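Fats, Rags and a Blocked Screen: My Term at the Nilleck Treatment Plant
Student project report
11 December 2019

I should say up front that I picked wastewater because the bus to the plant stops outside my building. My roommate got solar panels and I got a sewer. By the second week I didn't want to trade, and by the fourth I was boring people at dinner with it, so take this report as coming from somebody who got a bit carried away.

The question I was given sounded small. Nilleck is a small plant, and the inlet screen (the big metal comb that catches solids before the water goes any further) kept clogging. The operators had been raking it by hand on bad mornings. Was the trouble mostly grease, or mostly cloth and wipes? My supervisor, Martti Laaksonen, had a hunch it was grease. I had no hunch at all, which he told me was a fine place to start from.

What I did

I visited the plant on 18 mornings. Each time I collected what the screen had caught since the evening before, let it drain on a mesh, and weighed it. Then came the sorting, in gloves and goggles and two masks (one mask was not enough, trust me). I had four bins: grease and fat, cloth and wipes, plants and leaves, and everything else. The "everything else" bin got plastic wrappers, cotton swabs and, once, a toy dinosaur in excellent health.

Wipes were the hard part. They come off the screen as long gray ropes with grease all through them, so which bin do they go in? I ended up rinsing a piece of each rope in warm water with dish soap, drying it, and weighing it again, and I counted the lost weight as grease. That isn't perfect. Some of what washed out was surely grit. I'd do it differently now, with a proper solvent and a fume hood, but the lab at school was booked through February and I had to get moving.

I also did some soaking at the bench with clean materials, to see how fast different things fall apart. I used toilet paper, two kinds of wipes, and scraps of old cotton and knit fabric.
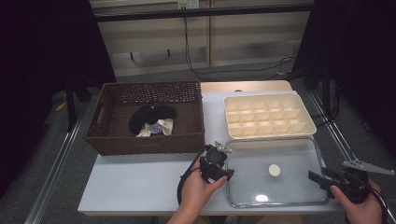 Fabric in the basket, with the divided tray and the glass dish.

The soak tests were simple. Each piece went into tap water at room temperature, got stirred for a minute, sat for 6 hours, and got stirred again. Toilet paper was mush almost right away. The wipes sold as flushable did better than I expected at looking terrible: they went thin and hairy but held together in one piece. The regular wipes looked ready to use again. Cotton and knit scraps didn't change at all, though the knit let go of a lot of loose fibers, and I'd love to know where those end up.

What I found

Over the whole run I sorted 142 pounds of drained material. Cloth and wipes made up more than half of it, even after I took the rinsed-out grease away. Grease came second, and leaves third, except after the two big rainstorms when leaves took over completely and I went home smelling like a pond (an improvement!).

So Martti's hunch was off, but not by as much as I first thought. When I laid my weights next to the operators' log of raking days, the worst clogs didn't match the heaviest cloth days. They matched days with lots of cloth and lots of grease together. My best guess is that the wipes make the net and the grease fills in the holes. I can't prove that from this data. It would take a small test screen and some controlled feeding, and I drew one up, but we ran out of term.

The software side

I kept my weights in Gitska, which the department already uses for its river samples. It was fine. Twice it saved a weight under the wrong day and I had to go back to my paper notebook, so please, whoever does this next, keep a paper notebook.

What I'd suggest

The plant is looking at a finer screen from Grumora, and I was asked for an opinion. My worry is that finer gaps will catch more grease along with the cloth, and the raking could get worse before it gets better. I'd want to see it tried on one channel first. A flyer to households about wipes would be cheap, and so would a talk with the restaurants on the Muli side of town, where the sewer is flattest and the fat has plenty of time to settle.

Thanks to the morning crew for the coffee and the spare boots. My raw weights are in the binder in Martti's office, second shelf, green spine.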